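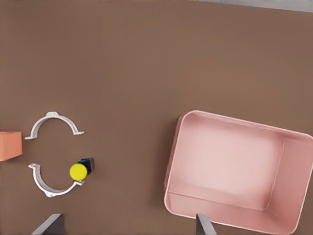

# Button Sort — simulated episodes from the Bredska robotics club

Read the limitations section before you train anything on this. I was asked to write a data card that would make people want the data. I've tried to write one that tells you what you'd be getting, and I'm less impressed by it than some of the club.

Maintained by Soudabeh Kordestani. Last edited in November.

## What it is

Two simulated robot arms at a brown table, with a pink tray at one side and a teal tray at the other. Small objects sit between them: a yellow button, a red button, two white arcs and an orange block. The job is to put the yellow button in the pink tray and the red one in the teal tray. Everything else is a distractor and should stay put.

There are 3,000 episodes in total. We drove 700 of them by hand through the club's teleop page, Azimi. The rest come from the scripted policy, which is fast, tidy and not much like a person.

Each episode has:

- `overview/` — fixed view of the table and both arms
- `wrist_left/` and `wrist_right/` — one view per gripper
- `joints.csv` — positions and gripper opening, 20 rows per second
- `meta.json` — seed, driver initials, outcome flag

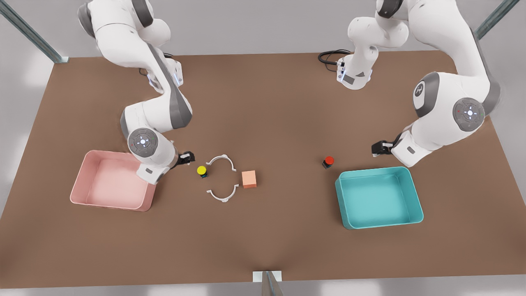
Left and right mean the robot's left and right. The arms reach in from the far side of the table, so in the overview they're swapped: the robot's right arm is on your left. We got this wrong in our own loader for most of a month, and I don't fully trust that every script in `tools/` has been fixed. If your policy keeps sending the wrong arm, check there first.

## How it was made

The scene runs in Simum, on the club's own config. Object positions are supposed to be random. In practice the yellow button always starts nearer the pink tray and the red one nearer the teal tray, so a policy that never looks at color can still score well. I raised this before we recorded. The answer was that we could shuffle them in version two. There is no version two yet.

Drivers were club members with anywhere from an afternoon to a full year of practice. You can filter by initials. You probably should.

## The outcome flag

`success: true` means the button's center crossed the tray boundary at some point in the episode. It doesn't mean the button stayed there, or that it landed upright, or that the arm let go. I went through 50 flagged episodes and disagreed with enough of them that I'd treat the flag as a hint.

The wrist views don't settle it either. They show the fingers and whatever is close to them, and often not a lot more.

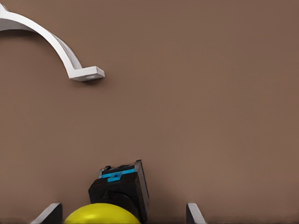 *Wrist view: yellow button low between the fingers, end of a white arc at upper left.*

A single still like this won't tell you if the grasp held. Use the gripper opening in `joints.csv` together with the next few images — that's what the scripts in `tools/grasp/` do, with mixed results.

## Known limitations

1. One table color and one kind of lighting. I would not expect anything learned here to carry over to our real bench, and so far no one has shown me that it does.
2. The arcs are barely touched. Calling them "distractors" is generous.
3. Scripted episodes approach from nearly the same angle every time.
4. The red button has fewer hand-driven episodes than the yellow one. People liked the yellow side better.
5. Wrist views can lose the target tray for long stretches, or show only a corner of it.
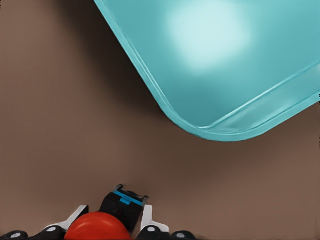

*Wrist view: red button at the bottom edge, one corner of the teal tray at upper right.*

## Baseline

The club's entry for the Jondik student challenge was trained on the full set. It did fine on seeds drawn from the same config. I asked for a run with the trays swapped and haven't seen one, so please don't quote the baseline as proof of sorting.

## Using it

```
python tools/load.py --split hand --arm right
```

Start with the `hand` split. Add scripted episodes later and check that they help — in my own tests they mostly made the loss curve look nicer.

Class projects and other clubs are welcome to use the data. Send bug reports with the seed and the episode folder name, or I can't do much with them.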